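Unit 6 – Waterfront attractions and the city planning process

Reading: Wiegand, chapter on leisure structures; Janssen, handout on ground leases.

The case is the Faver Tower, a 339-foot observation structure proposed for the Heitmann pier. The developer, Zenora, asked the city for a ground lease on public land and a height variance. Keep the two requests apart in your notes. The lease is a property matter. The variance is a zoning matter and follows its own hearing schedule.

Terms to know

Ground lease: the city keeps the land, the tenant builds and owns the structure for the term. Zenora asked for 100 years and was offered 60.
View corridor: a strip in which building height is limited to protect sight lines from a public street.
Setback: required distance from the lot line. On the pier it is 20 feet, measured from the bulkhead – a common error is to measure from the fence.
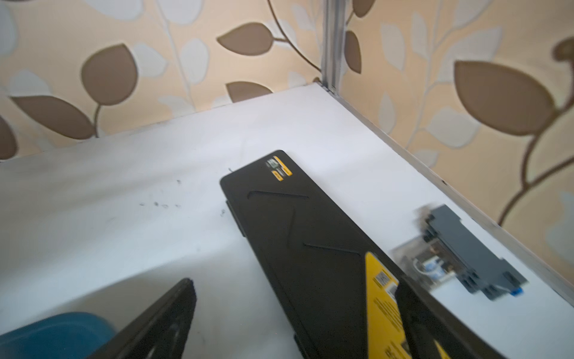
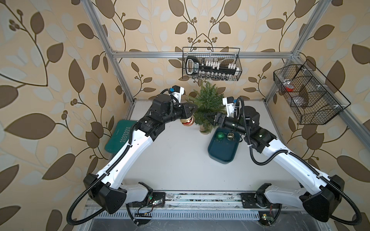 Ridership estimates are treated separately from construction cost. The Urketine ferry landing was counted as existing transit access in the first filing and removed in the second, which lowered the visitor forecast and the rent tied to it.

For the December session, bring the site plan and mark the view corridor on it. Malte Janssen will cover rent formulas.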